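Cleda Grasp Planner

Grasp planning and perception software for two-finger grippers
Vendor: Vevside
Current release: 3 March 2020

Overview

Cleda takes a view of the work area and returns a ranked list of grasps for a two-finger gripper. Each grasp comes with an approach direction, an opening width and a score. The software runs on the customer's own computer and does not need a network connection once the license is installed.

Cleda is sold as a standalone planner or together with Dunow, our motion control package. Customers who already have a motion controller can connect to the planner through its text interface.

What it does

Finds the work surface and keeps it separate from objects and containers.
Proposes grasps on rigid items, soft items and open containers with thin rims.
Checks each grasp against a model of the fingers, so that a finger is not sent into a wall or a table edge.
Returns an empty list when there is nothing in reach to pick up.

The planner considers up to 1,000 candidate grasps per view and drops those that fail the finger check. Users can lower this limit in the settings file to shorten planning time.

Views from the gripper

Cleda works with a camera fixed above the table or one carried on the gripper. With a carried camera, the fingers are always in view. They are masked out using the finger model, so they are never taken for objects. A perforated basket is treated as one container, and the holes in its wall are not used as grasp points unless the user turns that option on.
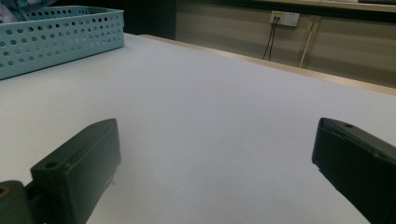 Can Cleda be used with fingers we made ourselves?
Load a mesh of each finger and enter the opening range. The setup tool builds the mask and the collision model from those files.

Finger models for 18 common designs are included. Screw holes and inserts can be left in the mesh or filled in; the planner gives the same result either way. If the fingers are replaced with ones of a different length, run the setup tool again before planning.

Containers and soft goods

The container module plans picks from baskets, bins and trays. It measures the rim, works out how far the fingers can go in, and rejects approaches that would press on the wall. For cloth and soft bags, the planner looks for folds that stand up from the rest of the material. Settings for soft items were tuned on the Fairclough set, our in-house collection of 573 recorded picks.

Included with each license

Planner and setup tool
Container module
Viewer for checking grasps before they are sent
Printed quick start guide
Updates through the following May

Ordering

Licenses are sold per workstation. A discount applies to orders of 20 or more. Dunow is ordered separately and must be installed before the planner if both are used on the same computer.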